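Rules for the arm, second go

Posting this quick before the Tuesday call with Villanueva, so excuse the state of it.

Our old rule sheet ran to 23 points. Far too many. People read the first four and then skim, me included. Movevia sent theirs over in August and it's 9, one side of paper, and I've more or less nicked the layout.

What I'm keeping. Speed limit in any room where people live or work, no exceptions for "just a quick test". Stop button in somebody's hand, not on a shelf, not in a coat pocket. One person calls the start and the same person calls the stop. Cables checked for slack with the arm at full stretch before the first run, becuase a cable that's fine at rest can be bar tight at the top of a lift.
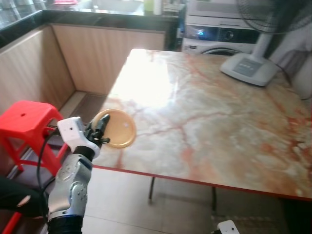
Then the household stuff, which is where most of the arguing happens. Fans off or well out of reach. Stools and chairs moved back before the run, never during. Plates and cups: start with ones you don't mind losing, held over the table and never over tiles. No hot drinks on the worktop, full stop.

Logging. Hustlow want every dropped item written up. Fine by me, but their form has a page of tick boxes and folk just stop filling it in. We did 530 runs under the old form and 393 had a blank comments box. So it's one line now. What, where, who had the button.

Still not settled is how close the second person can stand. Candville say outside arm's reach plus a step. I'd go further, but in a small kitchen theres nowhere further to go. Might just tape the floor and see if anyone sticks to it.

Will put the full sheet up once it's been typed properly. Comments open if you've got a better wording for the cable one, mine's clumsy.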